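Part 2: Setting up your Juladik at home

If you've made it through Part 1, your Juladik label printer is out of its box and you've peeled off all that blue tape (there's a strip inside the lid too, go check). Now for the fun bit. I run the little lending closet at our community center, and I've set up more of these than I ever planned to, so I wrote this the way I'd tell it to a friend across the table.

Before you start

You'll want the printer, its power cord, a roll of labels and a phone or laptop with the Wurer app on it. The app is free. It asks for your location the first time you open it, and you can say no to that and everything in this guide still works.

Pick a spot for the printer that's flat and a bit bigger than you think you need. The labels come out the front and curl under if they hit a wall or a coffee mug. I like a good hand's length of space in front and enough room on top to swing the lid all the way back.

Loading the roll

1. With the power off, press both side tabs at once and lift the lid. If only one side pops up, close it and try again. Don't yank.

2. Slide the two roll guides apart. They move together, so you only have to push one.

3. Drop the roll in so the labels feed from the underside, with the printable side facing up as it comes out the front. I still get this backward one time in three.

4. Bring the guides in until they just touch the roll. Snug is good, squeezed is bad.

5. Pull a little of the strip past the front lip and close the lid. You should hear two clicks, one from each side.

Note: Fabric labels are thicker than paper ones and like the guides a hair looser. If you're making name tags for coats or tote bags, turn to the fabric section further down before you print a whole batch.

Caution: The dark bar under the lid is the print head. It gets hot when it's working, and skin oil makes it streaky. Let it cool before you clean in there and keep your fingers off it the rest of the time.

Connecting your phone

6. Plug the printer in and hold the power button until the light turns solid green. A blinking green light means it's still waking up, so give it a moment.

7. Open Wurer and tap Add Printer. Yours will show up with a number after the name. Ours is 776, and the same number is on the sticker on the bottom of the printer — handy if you've got more than one in the building.

8. Tap the number and then tap Pair. Don't pair from your phone's own Bluetooth menu! It'll look like it worked, and then the app won't find the printer, and you'll be muttering at it all afternoon like I was last December.

If you did pair the wrong way, go into the Bluetooth menu, choose Forget, switch the printer off and on, and go back to step 6.
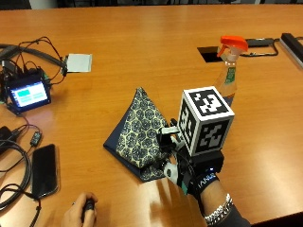 Once the app says Ready, print a test label before doing anything else. The test button is under the three little lines in the corner, next to Help. You should get one label with a border all the way around it. A missing edge on the left or right means the guides are off, and a missing edge on the top means the app has the wrong label size.

Setting the label size

9. In the app, go to Labels and then Size. Look for the size printed on the inside of your roll's cardboard core and choose the match.

10. Close the lid (if it's open) and hold the feed button until the printer spits out a couple of blanks. It's measuring the gaps between labels. Those blanks are perfectly good, so save them and write on them with a pen.

11. Run the test label again.

Philomena Akpalu, who took over the toy shelf from me, skips step 10 every single time and gets away with it because she only ever uses one kind of roll. If you switch rolls at all, please do it.

Fabric labels

We use the Zitness iron-on rolls, and they've been fine for aprons, costume bags and the lost-and-found mittens. A few settings need to change first.

12. Under Labels, set Darkness to 6. Paper does well lower than that, but fabric comes out gray and sad.

13. Set Speed to 2. It's slow. Go refill your drink.

14. Print one label, cut it off with scissors and let it sit for a minute before you rub it with your thumb. If the ink smears, bring Darkness down a notch and print another.

Caution: Never use the built-in cutter on fabric labels. The threads wrap around the blade and you'll have to pick them out with tweezers. Turn off Auto Cut in the app, and check it again after any update, as I've seen it switch itself back on.

For the ironing part, follow the sheet that came with your labels and try a scrap first. Stretchy cloth is fussy. Cường Phan sews the corners down on anything that's going to be washed a lot, and his tags have outlasted all of mine.

Saving your designs

Designs live on the phone you made them on unless you tell the app otherwise. Tap Share on any design and pick Save a Copy, then give it a name you'll recognize later. We have one called "new new tag FINAL b" and I couldn't tell you what's on it.

The app holds 80 saved designs. After that it won't warn you, it just grays out the Save button — delete a few old ones and it comes right back.

When you're finished for the day, switch the printer off at the button before you pull the plug, and leave the roll in with the lid closed so dust stays out. Cleaning and paper jams are in Part 3.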